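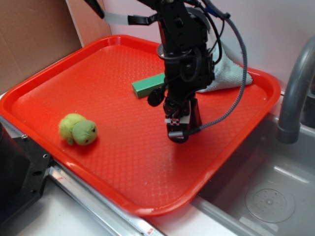

Red-orange tray on the counter, by the sink.

Skovlow Community Hall Association
Minutes of the Kitchen and Catering Working Group
Held 29th April, small meeting room

1. Attendance and quorum
Five members present, two apologies received. Quorum met. The chair opened the meeting at 6:30 p.m.

2. Minutes of the previous meeting
Approved with one correction. Under item 4, "dishwasher drain" should read "floor drain."

3. Matters arising
3.1 Floor drain. Cleared by Dresik under the existing service contract. Invoice for $300 received and passed for payment. Dresik reports scale in the trap and advises a second visit in December.
3.2 Extractor fan. Noise persists at the high setting. Bearing to be checked before any replacement is priced.

4. Water heater
Two quotes were tabled for replacement of the kitchen unit.
Grindska: $2124, installed, including removal of the old unit and a new relief valve.
Toma: $1776, installed, removal of the old unit not included.
Members noted that the two quotes are not on the same basis. Toma has not stated a price for removal, and neither firm has confirmed whether the existing pipe run meets current code. The present heater takes around 32 minutes to recover after a full draw, too slow for back-to-back bookings.
Resolved: both firms to be asked for a revised quote covering removal, valve and any pipe work. Decision deferred to the next meeting. Carried, one abstention.

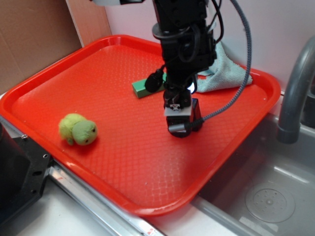
5. Hire terms
5.1 The draft wording on cleaning after use was discussed. The current text says the kitchen must be left "in good order," and hirers read this in different ways. The revised text will list counters, sink, stove top and floor separately.
5.2 Deposit to stay at its present level. A proposal to raise it was moved, seconded and lost on a vote of two to three.
5.3 Hirers arriving before their booked time will be charged for the additional half hour. No change to late departure charges.

6. Storage
The lower cupboard nearest the back door is to be kept for regular hirers. Labels to be fixed to the shelves. The key remains in the office.

7. Any other business
The light over the back step is out. Referred to the buildings group.

8. Next meeting
Date to be set once both revised quotes are in.

Meeting closed at 7:40 p.m.

Actions
Secretary: write to Grindska and Toma (item 4).
Chair: circulate revised hire terms (item 5.1).
Secretary: book December visit with Dresik (item 3.1).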